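November, deformation lab, Bermont press

Olivine aggregate, second run of the dry series. Capsule loaded last night by Nusrat Lashari, nickel sleeve, powder held in the drying oven until the press was ready. Started the heating ramp at 7:40 a.m.

Target was 1272 °C at constant load. The furnace got there without trouble but the lower thermocouple read low the whole way up, so I am using the upper one for this run and marking the gradient as unknown. Left it to soak for 12 hours before touching the piston.

Strain rate settled slower than in run 1. Could be grain growth during the soak, which was longer this time. Anum Janjua thinks the stress exponent will come out the same once we correct for grain size. I would like to see the section before agreeing. Load cell zero drifted overnight, and I have logged the offset in the Flerka file under run 2.

Infrared on the starting powder: small OH peak, lower than the last batch but still there. "Dry" on the capsule label should read "oven dried" until we have a spectrum from the recovered sample. Please change it in the sheet too. 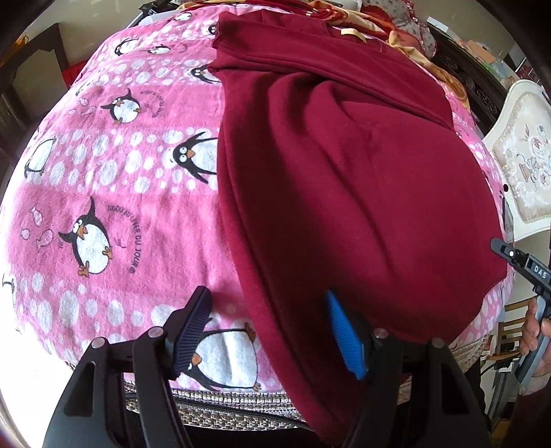

Quench was clean. Power off, piston backed out slowly, pressure down over the rest of the afternoon. The capsule came out whole with a slight lean to one side. Sample number is 894. It goes in epoxy tomorrow, cut parallel to the long axis, then polish and etch for grain boundaries.

To do before run 3:
- replace lower thermocouple
- check piston alignment with the dummy capsule
- ask Nusrat if any of the Escobar powder is left, same sieve fraction
- shorter soak, everything else unchanged

Anum has the press booked after us, so the spacers need to be back in the drawer by 5 p.m.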